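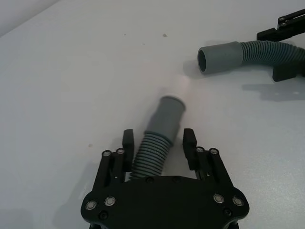

Thread last edited Friday evening

1/ Spent the afternoon on hose ends. I had let a whole drawer of them build up: short offcuts, loose cuffs, a few small pieces I couldn't place at first. Writing down how I sorted them so I can do it the same way next time.

2/ A ribbed piece with a smooth cuff on the end stays in one piece. I used to pull the cuffs off and store them separately. That left me with 17 cuffs and no idea which hose any of them fit.

3/ Clear the table first. Mine was covered with mail and I lost two small parts under it before I'd even started. Gray hose is easy enough to find on a light surface. Clear washers are the ones that vanish.

4/ Check the ribs by bending the piece gently and looking at the outside of the curve. Cracks show up in the low part between two ribs. If I find one near the cuff I cut it out, provided there's enough hose left to bother with.
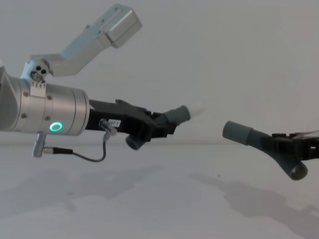 5/ Do you need to wash old hose before you store it?
Rinse it if it has carried dirty water or fine dust, then hang it up until the inside is dry. Clean offcuts can go straight into the box.

6/ For boxes I went with the flat Damley ones. They stack, and the lids close with a bent piece inside. The Rasora ones I tried in September were too shallow for anything with a cuff on it. I still use one for clamps.

7/ Labels: inside diameter first, then length. I don't write down what it came off, that information has never helped me. 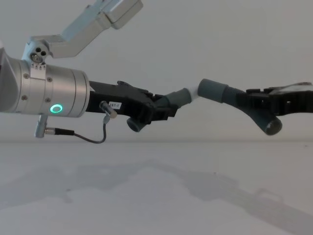 8/ Small parts were the slow half of the job. I sorted them last and did it badly, and ended up redoing the whole pile after dinner. Anything as small as the white piece held in the middle there now goes straight into a jar with a lid. Longer tube pieces can lie loose in the tray.

9/ Final count was 5 boxes and 2 jars. Arumugam's parts list apparently runs to 2,000 fittings, so I'm nowhere close. Next up is the shelf of Irkuven adapters, probably after I buy more labels.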